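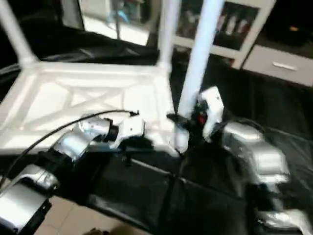
Most of the wear on a plastic stool is on the side that faces the floor. The workshop manager at Flestside, a firm that inspects and refits rental seating, has looked at the undersides of stools for most of her working life, and she starts every assessment there. A white stool turned over on a black cloth shows what she checks first: the flat underside of the seat, the X-shaped brace molded into it, and the legs pointing up. "The top tells you how it was cleaned," she said. "The brace tells you how it was loaded."

Flestside takes in stools from event halls, school kitchens and one large customer, Notport, which sends its stock in August when its dining rooms close. The last lot came to 375 pieces. Of these, 153 needed a leg replaced or reseated, and 109 were withdrawn.

I asked what puts a stool in the second group. She answered without looking at her notes. "A crack that reaches the center of the X. If it stays in one arm of the brace and it is short, we mark both ends and put the stool under load. If it gets longer, the stool is scrap. If it reaches the center, we don't test it at all."

The load test takes 3 minutes. The stool stands on a level plate, weight is applied to the middle of the seat, and the spread of the legs is measured at the feet before and after. She does not accept a stool that stays wider once the weight is off. Screw-on legs get a second test with the weight moved toward one corner.

Legs are a separate subject. The stools she prefers, a model sold as the Vomasari, have legs that seat into a tapered socket and can be changed one at a time. "People want to glue them," she said. "Glue fills the taper, the leg sits high, and now you have a stool that rocks. Push it in dry, turn it a quarter, stop."

On cleaning she was brief. Warm water and dish soap, a soft brush for the corners where the brace meets the rim, then upside down until the corners are dry. She does not allow solvent on white plastic — it dulls the surface and hides fine cracks.

She works on cloth for the same practical purpose. A dark cover keeps the seat from being scratched by the bench, and a pale edge is easier to read against it. Flestside tried the gray rubber mats sold by Bepari for one season and went back to fabric. "Grit gets pressed into rubber. Cloth you can shake out."

Her advice for stools at home was to turn them over twice a year, look at the brace under a strong light, and run a thumbnail along each arm of the X. A crack catches the nail. A mold line does not, or it catches the same way along its whole length.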